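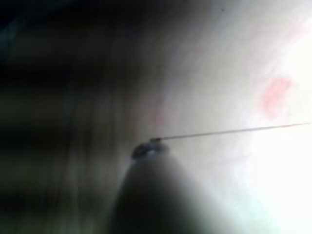

CLARNBERG, Oct 16, 2022

Giltinis Fuel Storage Readings, data card

Tank level readings from 26 fuel depots, with the wholesale diesel price posted at each depot on the same day. 2643 rows, one per depot per reading day. Readings start in July.

Files
readings.csv: depot code, date, product, volume in kilolitres, price in cents per litre
depots.csv: depot code, operator, nominal capacity

Volumes are as reported by the operator. We have not corrected them for temperature. Illon depots report in litres and were divided by 1000 before loading. Liu depots round to the nearest kilolitre.

A blank price means the depot posted none that day. A zero volume is a real zero. Capacity for three of the older tanks comes from the operator's licence, and may be out of date.

Known problems
Depot C14 changed its product codes partway through. Use product_fixed for that one.
Two depots share a postcode, so don't join on it.

Maintained by Sobia Talpur and Yao-tsung Tse. Price checks by Ketill Oddsson. Send corrections to Sobia with the depot code and date.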